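Last updated: June 2, 2023
14 comments | 37 shares

So I finally made it over to the Skenton open day, the one where they let regular people wander through the robot kitchens, and I had a blast! More than 500 of us signed up, and they took us through in groups of 18, so there was a fair bit of standing in the hallway with a paper cup of coffee. Worth it, though.

The bit I'd come for was the kitchen counter demonstration. The job sounds like nothing (pick up a small block, put it down where you're told) but the folks from Farquharson, who write the software, said little jobs like that are how they find out what a robot can handle around a stove and a sink. We had the yellow block, six-sided, sitting on the white counter between the cooktop and the sink.
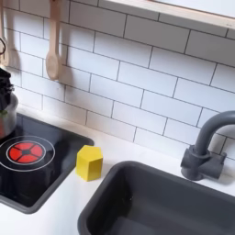 One visitor in my group said she'd rather see it load a dishwasher, and that she'd be back the day it could do a greasy roasting pan without being asked twice. She got a big laugh, and the Skenton guide told her to get in line.

We got 2 runs at each station and then it was on to the Drerkow room next door, where you could try the hand controls yourself (I was terrible, my nephew was great). There's another open day planned for September, and sign-up is free. Go early if you want parking!

Share this story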